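Sitemix Community Help
Home > Weddings and parties > Money and contracts

Is a "full room styling" package worth £3,625 or are we being had?

Asked by Tymofii Boiko
August 24, 2025

We're getting married in March at a place called Tralent Barn. The venue itself is fine and the price was clear from the start. What I'm less sure of is the styling. The barn has given us the name of one firm, Gevasitz, and they've sent over a quote for £3,625. For that we get "full room styling, ceremony to evening", which on paper means chair covers, centrepieces for nine tables, a backdrop behind the top table, candles, something called an aisle treatment, and set-up and collection.

On top of the £3,625 there is a £600 damage deposit, and we'd have to pay £200 to hold the date. I asked if the £200 comes off the total and got back a very friendly message that didn't answer the question. I asked again and got a mood board. 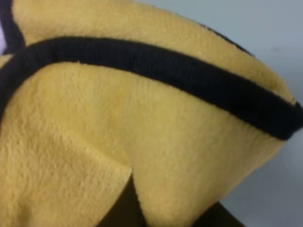

Weddings and Parties Help Team

My other half loves the mood board. I think half of it is twigs. I also can't find the price of a single thing in the quote. It's one line with one figure at the bottom and I don't know if the chair covers are £50 of it or £1,000.

So, three things I'd like to know from people who have been through this.

Does the firm have to give me a breakdown if I ask for one, or is it normal to get one price?

Is a £600 damage deposit usual when most of what they're bringing is fabric and glass jars?

And has anyone done it themselves and not regretted it? The venue says we can get in from 9 in the morning and the ceremony isn't until mid-afternoon. We've got a few willing relatives. I wouldn't call any of them artistic.

Not looking for "it's your special day, treat yourselves". I've had plenty of that.

2 replies

Halima Kaijage
Marked as helpful

Taking the money first. I don't know of anything that makes a stylist itemise a quote line by line, and plenty of them don't. They'd say they're selling the look of a room and the chair covers don't have a price on their own. I've heard that speech and I don't think much of it. Somebody in that office has a spreadsheet with a number next to every jar. You can ask for it in a different way that they find harder to dodge, which is to say you're thinking of dropping two things and could they tell you the new total. Drop the backdrop and the aisle treatment, see what comes back. Then write again and ask for those two back in but no chair covers. By the second reply you've more or less got your breakdown.

When I did this with my own lot (a different firm, I've never dealt with Gevasitz) taking out the chair covers saved us almost nothing and taking out the candles saved us a fortune. I still can't explain the candles. We bought our own.

The £200 worries me more than the total does. Before you pay it you want one sentence in writing that says whether it comes off the balance, and one that says what happens to it if the venue moves your date or you change your mind. If a firm can find the time to make a mood board it can find the time to type yes or no. I wouldn't send a penny until they had.

Same with the £600. A deposit that size isn't mad for a room full of hired bits, but ask these:
Who checks the stuff at the end of the night, and are you there when they do it?
What do they charge for a broken jar? Ask for the price list, there will be one.
How many days until you get it back?
Does candle wax on a cloth count as damage or as ordinary use?

The wax one is where people get stung. A cousin of mine lost a chunk of hers over wax on runners, on a table where the candles had been put out and lit by the stylist.

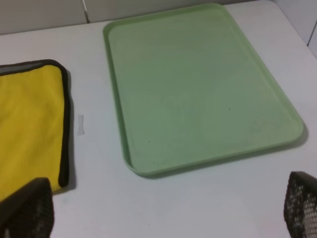
As for doing it yourselves, you can, but be hard on yourselves about what you'll really get done that morning. A morning sounds like ages and then somebody has to collect the cake, somebody has to have their hair done, and your uncle has gone to find a cash machine. Make one whole table up at home the week before, time it, and multiply by nine. If you don't like the answer, do less on each table. We packed each centrepiece as a set so that whoever picked it up only had to carry it over and put it down, and if I did it again I'd use a flat plastic tray with a low raised rim, like the light green one in the photo, and not the cardboard lids we had, which bent in the middle. One tray per table with the table number taped on. Then it doesn't matter that your relatives aren't artistic, they're just waiters.

Things I'd leave out completely: chair covers, unless the chairs are really grim. Go and look at the chairs. Sit on one. Venues and stylists both have a way of talking about chairs as if they were an illness, and most people spend the whole meal sitting on theirs and never look at it. Aisle treatment, too. I'd put money on it being a strip of cloth and some petals, and guests see it for the two minutes when they're supposed to be looking at one of you.

Things I'd pay for: collection at the end of the night. I mean it. You don't want to be folding tablecloths at midnight, and some venues charge if anything's left in the room the next morning. Check what Tralent Barn says about that. Ask Gevasitz, or anybody else, for a price to collect and nothing more. They may say no.

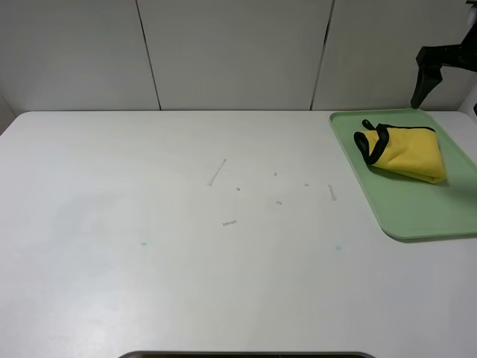 And do ask the barn straight out whether you have to use the firm they named. "Recommended" and "required" get muddled, sometimes on purpose. If it's required it should be in your venue contract and you'd have signed it. If it's only recommended, ask whether the venue gets a cut. They don't have to tell you, but the length of the pause is useful. After that get two more quotes from people who have no link with the place. You'll need the room size, the table shape (round or long, it changes everything) and the same list of items for each firm, or you'll be comparing one person's twigs with another's.

I wouldn't say you're being had, by the way. £3,625 could be fair for two or three people working a full day plus the hire. It could also be double what it ought to be. From a one-line quote you can't tell, and I don't like that they seem happy to leave it so.

Yurii Symonenko

We used a hire place near us called Xavier for ours. Tablecloths and glass only, no people. It was cheap and it turned up. Two of the cloths had marks on them so open everything as soon as you get it.

Didn't bother with a backdrop. Don't remember anyone asking where it was.

Comments on this question

Ustyna Zhuravel: I disagree about chair covers, ours were bright red conference chairs and the covers saved the photos. But yes, go and look first.

Halima Kaijage: Fair enough. Red I'd cover.

Tymofii Boiko: Thanks both. Looked at the chairs, they're plain wood and perfectly all right, so those covers are gone. Sent the "what if we drop two things" email this morning. Also asked the barn and they said recommended, so that's something. No reply yet on the £200.

Myroslav Yatsenko: Get the reply by email and not over the phone. We were told on the phone that our booking fee came off the balance and then it didn't — and of course there was no record of anybody having said it.

Tymofii Boiko: They've offered to ring me, funnily enough. I've said email only.

Related questions
Venue wants final numbers eight weeks ahead, is that normal?
Can we bring our own candles if the hall has a fire rule?
Stylist has changed the vases after we paid, what can we do?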